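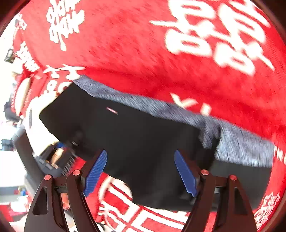
Cómo doblar ropa negra sin perder la tarde

La ropa negra de invierno tiene una virtud, que no se le ven las manchas, y un defecto, que tampoco se le ve nada más. Yo pasé 41 minutos buscando el derecho de una prenda que estaba del derecho. De aquella tarde sale este método.

Qué hace falta

Una superficie plana y grande. La cama sirve. Si la manta es de un color chillón, mejor: negro sobre azul marino es un ejercicio de fe.

Paso 1. Extender

Deja caer la prenda sobre la manta y alísala con la palma, del centro hacia fuera. No hace falta plancha. Mi amiga Raluca Pop plancha hasta los calcetines y la queremos igual.

Paso 2. Orientarse

Busca la etiqueta y cualquier franja de otro color. La parte gris es tu norte: ponla siempre arriba y deja de girar la prenda como si fuera un mapa de carreteras.

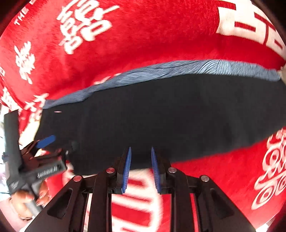
Prenda negra con su banda gris azulada, sobre la manta roja.

Paso 3. Doblar a lo largo

Lleva un lado sobre el otro hasta que coincidan los bordes. No van a coincidir. Acepta un dedo de diferencia y sigue.

Paso 4. Recoger los extremos

Sujeta el tejido con firmeza antes de levantarlo, porque el punto blando se escurre en cuanto te confías.
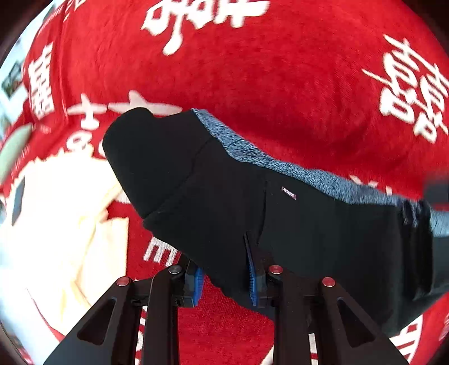
Si al levantarlo se arruga un extremo, vuelve a apoyarlo, pásale la mano y repite. Después dobla en tercios y guarda el paquete de canto en el cajón, con el lomo hacia arriba. En mi cómoda caben 4 por fila; la quinta entra a la fuerza y sale en forma de acordeón.

La manta se dobla al final y entre dos personas. Con una sola también se puede, pero se barre el suelo de paso.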